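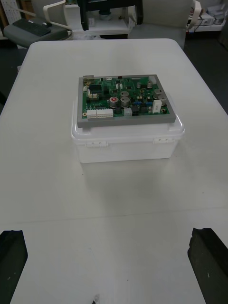
Control board in its gray tray, on the lidded box. Front connectors toward us.

December 14, 2020 - bench notes, board and harness

Board is the one from the Jinham unit, pulled from the housing but left in its tray. Keep it in the tray. The solder side is sharp and we already scratched one table in March. The plastic box brings it up to a decent height for getting at the headers along the edge, and the lid is stiff enough as long as the latches are closed. The tray sits a little past the front of the lid, so don't lean on that side.

Went over the capacitors by eye before touching anything. Tops look flat. The red mark on one of them is not ours as far as I know - Toàn Khúc to check whether it was there when the board came in. Have not measured any of them yet.

Harness next. It has the ring terminal on the green wire, the black wires with the inline block, and a short red pair at the far connector. Mỹ Hà's drawing shows the inline block 105 mm from the board plug. I want that checked with the harness pulled straight, not lying in a curve.
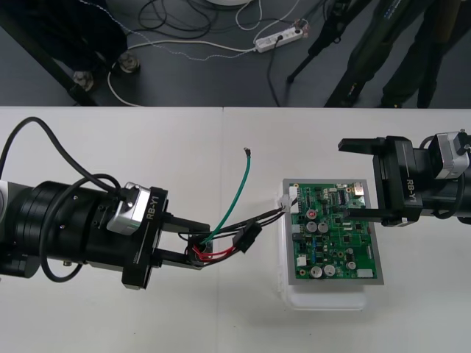

Harness plugged in at the board, other connector held clear. Ring terminal on the green wire still free.

The green wire goes to chassis, so for bench work it needs a clip lead. Kazimír has one in drawer 11. No power to the board until that is on.

Pin numbering on the drawing starts from the wrong end of the header. Corrected my copy in pencil, Mỹ Hà will fix the file.

To do:
Continuity, all wires, both ends. Wiggle the inline block while measuring.
Order spare housings from Engelbrecht, bag of 27 is plenty.
Ask Bakari Nyamweya if the 500 hour test still needs this board or the other one.
Label the box lid.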